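Filley Shared Workshop, Robot Build Group
Minutes, 21 May 2022

Present: Beatriz Carvalho (chair), Thắng Chu, Yaa Amissah, Bernardo Antunes
Apologies: Ngan-ling Tam (sent notes by email)

1. Last minutes
Approved. Bernardo's spelling of Plovaslow corrected.

2. Hands and wrists
Thắng brought the rebuilt wrist code and it got a round of applause! The new version limits how fast each joint can start and stop, and he says the bench runs were the smoothest we've had. He logged 494 open-and-close cycles on the left hand before the meeting and wants to do the same on the right. Yaa asked about the cable loops on the right wrist. Agreed to try longer sleeves and shorter loops, and to test both with the arm at full reach before anyone cuts anything.

3. Bedroom task
Lots of talk on this one (we ran well over, happily). The plan is still to lift one soft item off the bed runner and put it down beside the bed, then work up to straightening the runner itself. Beatriz would like the dark item kept for the first trials. Bernardo would prefer something lighter in color so the depth readings are easier to check. We'll do both, dark first.

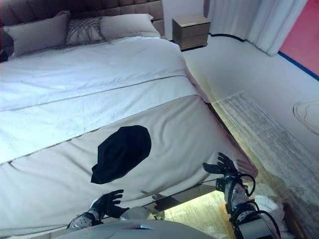 Both hands open at the foot of the bed, dark item on the runner.

Ngan-ling's notes suggest coming in from the side with the right arm and leaving the left open and still. Everyone liked this. Yaa will write it up as the starting pose. Target is 24 tries per item, all logged, good and bad.

4. Money
Balance is $134. Bretow quoted $100 for the replacement finger tendons, shipping included. Approved, Bernardo to order. Figueiredo still owes us a reply about the used battery.

5. Any other business
Thắng offered to run a wiring evening for new members. Yes please! Yaa to book the long bench.

Actions
Thắng: right hand cycles, share the log
Yaa: starting pose, cable sleeves, bench booking
Bernardo: tendon order, lighter test item
Beatriz: chase Figueiredo

Next meeting: to be set by email.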